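Thread on mesh laundry bags, zippers, and folding small white things. Notes from the Leren textile bench. 12/27/22

1/ Most damage to a mesh bag happens at the zipper. The net itself holds up. The stitched line where net meets tape is what gives, usually close to an end, where people yank.

2/ Check the zipper ends before you buy. A lot of bags finish the tape square against the net with one line of stitching. Two lines is better. Run a fingernail under the end of the tape. If it lifts, put the bag back.

3/ Lay the bag flat before opening it. A bag opened in the air folds over itself and the slider picks up net. On a table you can lift the top layer at the opening and leave the bottom one where it is.

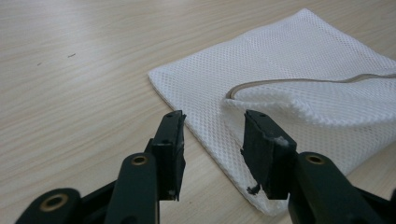 White mesh bag on the bench, top layer raised just below the zipper tape.

4/ Net caught in a slider: do not pull forward. Back the slider up one tooth at a time and hold the net sideways, at a right angle to the tape. Tweezers are fine if the tips are blunt. Sharp tips cut a strand and the hole grows in the next wash.

5/ Hole size. Fine net keeps lint out and slows the rinse. Coarse net rinses fast and lets hooks and straps through. For socks and underwear I use fine. For anything that sheds I use fine and run a second rinse.

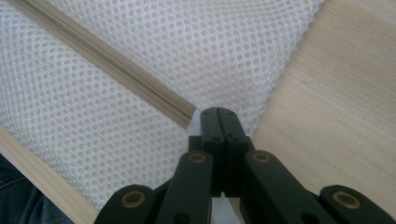

6/ Close the zipper all the way to the end of the tape. A slider parked an inch short will walk open during the spin. If the bag has an elastic garage for the pull, use it. If it doesn't, a small safety pin through the pull and the hem does the same job.

7/ Fill. I stop at half. A full bag turns into a ball, the middle stays dirty, and the machine goes out of balance. Our old Magnusson front loader quit the spin cycle on full bags often enough that I taped a note to the lid of the hamper.

8/ Drying. Take the contents out first. Hang the empty bag by a corner of the hem, zipper open. Mine are dry in 60 minutes indoors. No dryer. Heat curls the tape and after that the slider drags at every curve.

9/ Since August I have been keeping a log. 20 bags, bought in one lot from Pandden, same net, same zipper. 2 have failed so far, both at the tape end (see 1/). The plan is to take the rest to 200 washes each and post the table.

10/ Folding. Small towels go flat on the table first, long side running away from you. Smooth from the middle out to the edges. If there is a printed mark, use it as a reference for the center fold, but check it against the hems, as prints are often off square. 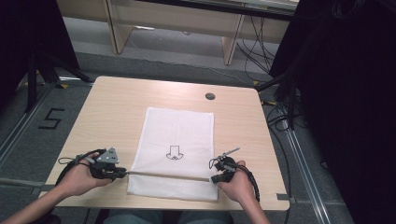
11/ A straight thin rod laid across a towel gives you a clean fold line. Set it parallel to the short hem, bring the near edge over it, press, slide the rod out sideways. Slower than folding by hand. The stack comes out even, and that matters if your shelf is narrow.

12/ Store mesh bags flat with the zipper closed, never stuffed one inside another. Creases in the net are harmless. Creases in the tape stay.

13/ Someone asked about the Zukbridge bags with the plastic rim. Haven't tested them. The log continues with the Pandden lot, next update when the third one fails.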